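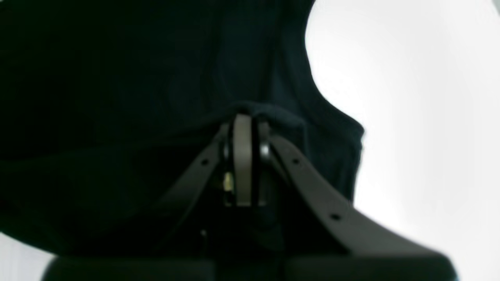
Livura match stats app: a season with it

By Emiliano Bustamante
Updated 1st January

I coach an under-14 girls' soccer side and for years kept our match stats on a clipboard. Last August the club signed up for Livura, which runs on a phone or tablet and lets one person on the sideline log shots, passes, corners and substitutions as they happen. I have now used it for 27 matches.

Setting up

You enter the squad once, give each player a number and pick a formation. It took me an evening, mostly because the import tool didn't like our registration spreadsheet and I typed the names in by hand. There are 6 formations to choose from. Ours, a 4-1-4-1, isn't one of them, so I use the 4-5-1 and drag a midfielder back.

During a match

Logging is quick. Tap the player, tap the event, done. The buttons are large enough for cold fingers, and you can undo the last two entries. If you notice an earlier mistake you have to wait until half-time to fix it, and by then I've usually forgotten what it was.

Reiko Higuchi, our assistant coach, does most of the logging now. She found it hard to keep up with passes and stopped recording them after the third match. I think that's the right call at this level. Shots, turnovers and set pieces tell me what I need for training.

It works without a signal, and it needs to at our away grounds. One match did not upload when we got home and I had to send it a second time.

Reports

The shot map is the best part. Over the season we logged 1,590 events, and the map showed that we were shooting from too far out on the left. We worked on that at practice. The player summaries are less useful. They give everyone a rating out of 100 with no explanation of how it was reached, and I don't show those to the girls.

You can export to a spreadsheet, but the colours and labels are lost.

Compared with Coranis

Nanami Takeda coaches the under-16s and uses Coranis. Hers adds video, and the reports look nicer. It also drains her tablet's battery before full time unless she brings a power pack. For stats alone I prefer Livura.

Would I renew?

Yes, for another season. I'd like custom formations and a proper edit button. If your team already films its games, look at Coranis first.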